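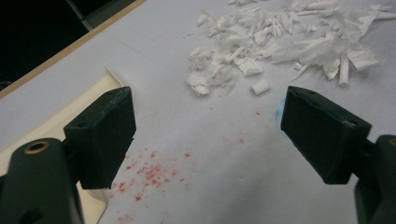 July 19, 2025

Fence post trial, Claltwood yard. Checked the softwood posts set in January along the north boundary.

Post 10 has moved at ground level. The rest are firm by hand. Dug down one spade depth on the windward side. Collar of wet clay against the timber, no drainage stone on that face. Concrete had been finished flat, so water sits against the post. Re-cut the top of the collar to a fall and packed the gap with stone.

Preservative: end grain on the cut tops had one coat only. Sititon brushed on neat, two coats, second after the first had soaked in. Kneath offcuts got the same for comparison and are stacked by the saw.

Load test on the Mindine post brackets, pulled sideways at rail height:
Bracket A, coach screws: slipped at 671 N
Bracket B, through-bolted: held to 2,722 N, then the timber split
Bracket C, through-bolted with plate washers: held to 3,250 N, stopped there, limit of the gauge

Coach screws are out for gate posts. Still acceptable on the intermediate posts if pilot holes are drilled to the right size. The holes for A were oversize, so that figure is low and wants repeating.

To do: order plate washers, repeat A, look at post 10 again after heavy rain.

2 comments
0 shares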